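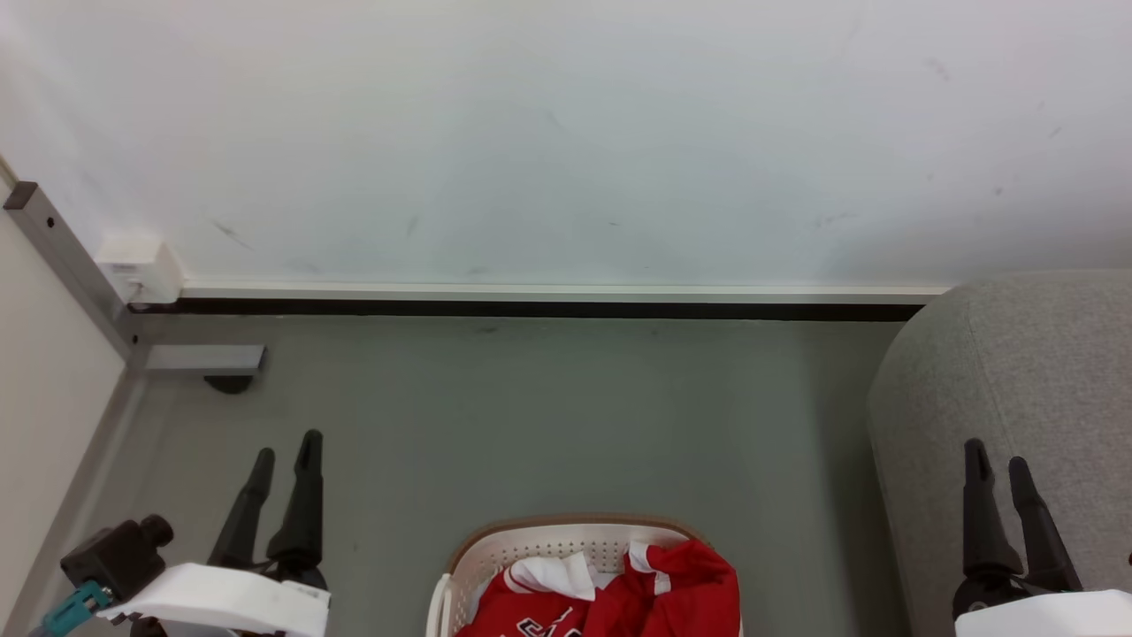 Most advice on cleaning marks off painted walls is written by people who want to sell you a sponge. I have painted and scrubbed rental units in Lundthorpe for long enough to distrust nearly all of it, and the method below is what is left after I threw out the tricks that failed. It suits the ordinary case: a white wall with faint gray scuffs and smudges scattered over it, a white baseboard along the bottom, nothing dramatic. If you have crayon, smoke or water stains, you need a different page.

Before you start

Find out what paint you have. Rub a damp white cloth on a spot behind a door, gently, ten strokes. If color comes off on the cloth, you have a flat paint that doesn't like being washed, and you should skip straight to the touch-up section. The can may say "washable." I have stopped believing cans.

You need two buckets of warm water, dish soap, four soft cloths and a dry towel. That's the whole list. Baking soda paste is often recommended and I don't recommend it. It leaves a chalky film that you then have to wash off as well, and on satin paint it can dull the surface.

Washing

1. Dust first. Run a dry cloth down the wall from top to bottom. Water on a dusty wall makes mud.

2. Put a small squirt of dish soap in one bucket. Keep the other one plain.

3. Wring the cloth until it stops dripping. Stay well clear of outlets and any box with wires in it – a dry cloth only near those, and switch the power off at the breaker if the cover is grimy enough to need more.

4. Wipe the mark lightly in one direction. Don't scrub in circles. Circles are how you get a shiny patch that shows every time the sun comes in.

5. Wipe again with plain water, then pat with the towel.

6. Let it dry for an hour before you judge it. Damp paint looks darker and people panic.

About those foam erasers

They work. They work by sanding, which the package is shy about. Ismael Holanda, who taught me to hang drywall, used one on a whole hallway and then had to repaint the whole hallway. I keep a piece for black heel marks on baseboards, where the paint is usually glossier and tougher. On walls I use it only if soap has failed twice, and with hardly any pressure.

Baseboards and the gap underneath

Do these last, as dirty water runs down. Lay the towel along the floor first. An old toothbrush gets the top edge. If there is a dark line between the baseboard and the floor, look closely before you attack it. It may be dirt, but it may also be a rubber strip or a shadow gap, and I have watched a person spend an afternoon trying to clean a shadow.

Touch-up, and why I don't trust it

Every paint store will tell you to dab a little matching paint on what won't wash off. Matching is the trouble. Walls change color with age, and "white" covers a great many whites. Margarida Serrano and I tried three supposed matches on one bedroom wall and could see all three from the door.

If you must, use the original can, stir it for longer than seems reasonable, thin it very slightly and put it on with a small foam roller. A brush leaves a different texture. Feather the edges outward. Then look at it in daylight from both sides.

If you can still see it, paint the wall corner to corner. One full wall hides much better than a patch, and it takes less time than the second and third attempts at a patch.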